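Chapter 6
Small Rooms, Long Drives: The Working Tour

What this chapter covers
How a booking gets made
Guarantees, door deals and the versus deal
The advance
Settlement
Merchandise on the road
Routing and days off

Key terms
advance, door deal, guarantee, hold, promoter, rider, routing, settlement, versus deal, walkout

Chapter 5 dealt with recordings and the money that comes from them. We looked at who owns a master, who owns a song, and why the two are paid separately. Most musicians who make a living at it also play in front of people, and for many of them the shows bring in more than the recordings do. The next three chapters are about that side of the work. We begin with the smallest kind of tour: one act, one vehicle, and a string of rooms that hold a few hundred people at most.

Large tours get more attention in the press, and students often arrive in this course knowing a good deal about them. They are covered in Chapter 8. We start small because the paperwork is easier to follow. A club date and an arena date both have an offer, a contract, an advance and a settlement. On a club date all four may be handled by the same two people, sometimes on a phone in a parking lot.

6.1 The offer

A show begins with a date and a room. The artist, or an agent acting for the artist, asks the venue which nights are open. If the venue is interested, it places a hold on a night. A first hold means that the act has first claim on the date. A second hold means that someone else is ahead. Holds cost nothing, and agents tend to place more of them than they will use.

When the date is settled, the promoter sends an offer. In a small room the promoter is often the venue itself. The offer states the fee, the ticket price, the capacity, the length of the set, the times for load-in and doors, and what the room will provide. It may run to a page or it may be a few lines in an e-mail. Either way, it should be in writing before tickets go on sale.

Three kinds of deal turn up again and again.

A guarantee is a flat fee. The act is paid the same amount whether the room is full or almost empty, and the promoter carries the risk.

A door deal gives the act a share of ticket money, usually after the room has taken out its costs. The act carries much more of the risk. New acts see a lot of door deals, and so do well-known ones playing in their home town, where they can be fairly sure of the crowd.

A versus deal pays whichever is larger, the guarantee or the share. The word "versus" in the contract matters. A guarantee plus a share is another arrangement altogether, and people who skim their contracts have been known to mix them up.

6.2 What the fee has to cover

Students sometimes read a fee as if it were pay. It is income, and the costs come out of it. A solo performer traveling alone has fuel, lodging, food, insurance, strings and repairs, and an agent's commission if there is an agent. A four-piece band has all of that with more mouths and a bigger van. Commission is normally taken on the gross, before costs – a point that surprises many people the first time they see it on a statement.

Time is a cost as well. A parent with young children at home may need to pay for child care during a tour or give up dates that fall in a school week. Performers in that position often work in short runs, leaving on a Thursday and getting home before Monday morning. A short run is harder to route and leaves less room for a bad night, but some artists have worked this way for years and plan their recording and writing around it.

6.3 The advance

About a week before the show, someone from the act contacts someone at the room and goes through the details. The practice is called advancing the show. Where does the van park? Who is running sound? Is there a piano, and when was it last tuned? What time is the curfew? A good advance is dull to read. Exercise 2 at the end of the chapter asks you to write one.

The rider is the part of the contract that lists what the act needs. For a small tour it should fit on one page. Rooms read short riders more carefully than long ones. 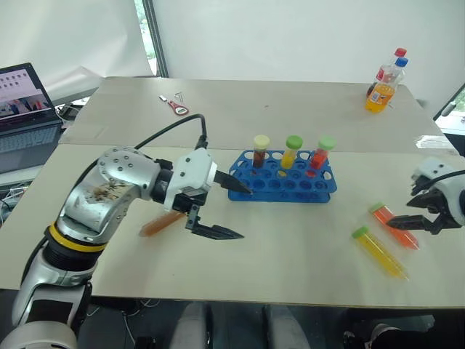
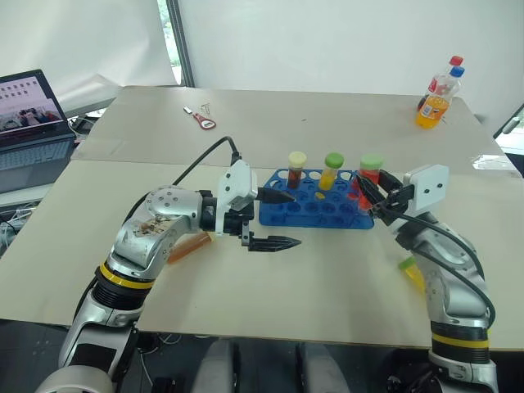
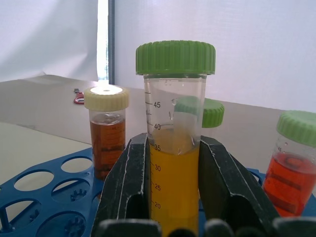

OPENING CASE: ONE NIGHT AT THE GILLIES

Honden, 4 Jun 2022

Gualtiero Bianchini writes and sings under the name Vekska. He has two albums out, both on his own label, and he books his own shows apart from summer dates, which go through a small agency named Evico. Tonight he is playing the Gillies, a former feed store near the rail line that holds 300 standing.

The date is the last of a run of four. By the time he parks behind the building he has driven 767 miles since leaving home, and there is still the drive back. He has one guitar, a keyboard, a box of records and a box of shirts in two sizes, the mediums having sold out on the second night.

The offer was made in October, when the room was filling its calendar for the following year. It is a versus deal: a guarantee of $780 against a share of the door after costs. Load-in is at four and doors are at seven. The advance was done by phone, and it missed one thing. The keyboard stand belonging to the house had been lent out, so the first half hour of sound check goes to finding a table of the right height.

Tickets have been selling slowly. On Friday afternoon the agent wrote to ask whether he would agree to lower the price for the last day. He said no. People who had bought early would have paid more than people who waited, and he expects to come back to this room. By the end of the night the paid count is 168. The room manager had hoped for almost 200 and says so, politely, in the office after the show.

Settlement takes ten minutes. The manager has a sheet showing ticket money, the sound engineer's fee, the door staff, and a line for advertising. Bianchini asks about the advertising, and she finds the receipt. When the costs are taken out and the share is worked out, it comes in below the guarantee, so the guarantee is what he is paid. Had the share been larger, he would have received that amount instead, and the difference above the guarantee is what older contracts call the walkout.

He sells more records than shirts. The Gillies takes no cut of merchandise, a term he asked about before he agreed to the date. He loads the car himself and drives to a motel outside town.

Questions about this case come up throughout the chapter. Keep the following in mind as you read Section 6.4, where we work through a full settlement sheet line by line.

Who carried the risk on this date, and how would that have changed under a door deal?

What should have been asked in the advance?

Was he right to refuse the lower ticket price? List the people affected by the decision before you answer.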